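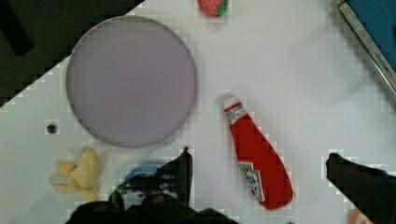
Week 4 - Play and Early Language
Notes to go with the evening session, Bernice Ansah

Welcome back, everyone, and thank you for sticking with me last week when the heater gave up. Tonight we move from first words to what children do with those words once they have a few of them, and most of what we'll talk about happens on the floor, in the middle of a game, when no grown-up is trying to teach anybody anything.

Let's start with pretending. Somewhere in the second year, many children begin to let one thing stand for another. A block is a phone, a cushion is a dog. You'll remember that a word works in much the same way - the sound "cup" isn't a cup, it only stands for one - and that is why people who study language have always been so fond of watching children play. The two skills tend to turn up near each other, though please don't go home and tell a worried parent that one causes the other. We don't know that.

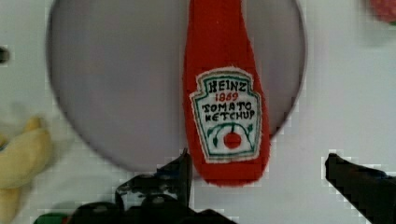

The next step is joining things up. A child who used to feed the doll will now stir, pour, feed the doll and wipe its face, and at around the same stage you may hear words being joined as well: "more milk", "dolly eat". Gaspard Chauvin asked me last term whether the order of the steps matters, and I think it does, a little. A child who always stirs before pouring is telling you they know how the story goes, even if they can't say it yet.

Now, your own part in all this. Adults are terrible for asking questions during play (I do it myself with my grandson, every Sunday). "What colour is that? What's this one called?" After a while the child stops playing and starts being tested. Try commenting instead, and then wait. Waiting feels awfully long when you're the one doing it, but young children need the time to get an answer together.

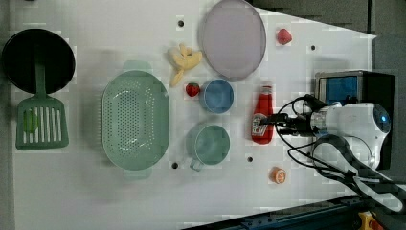 Reading time: 2 minutes

A few kinds of comment worth practising:

Naming what the child is already looking at. "Oh, the spoon."
Adding one word to what they said. "Soup." "Hot soup."
Saying it back properly, without correcting. "Him runned away." "Yes, he ran away!"

Families who speak another language at home should use whichever language comes most easily to them. Eugénie Mallet will speak to us about this in week 9, so save your harder questions for her.

For next time, watch one child play and write up what you heard, in 400 words or so. Put down their exact words where you can, mistakes and all, and leave out the child's real name. Anatole Barbier has kindly offered to read drafts for anyone who is nervous about the writing - catch him at the tea break.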